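About Jelthorpe Ceramics Testing

Jelthorpe tests glazed tableware for potters, importers and retailers.
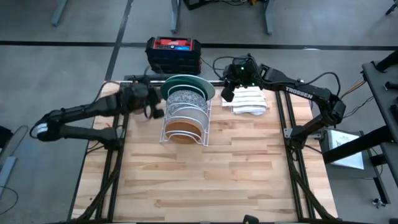 What does a standard test cover?
Lead and cadmium release, glaze fit and water absorption. Colour fastness is quoted separately.

The laboratory was set up by Parvaneh Soltani and moved to Stovham in September 2023. Usha Reddy manages reporting. We hold 2,111 glaze records on file. Standard turnaround is 18 working days.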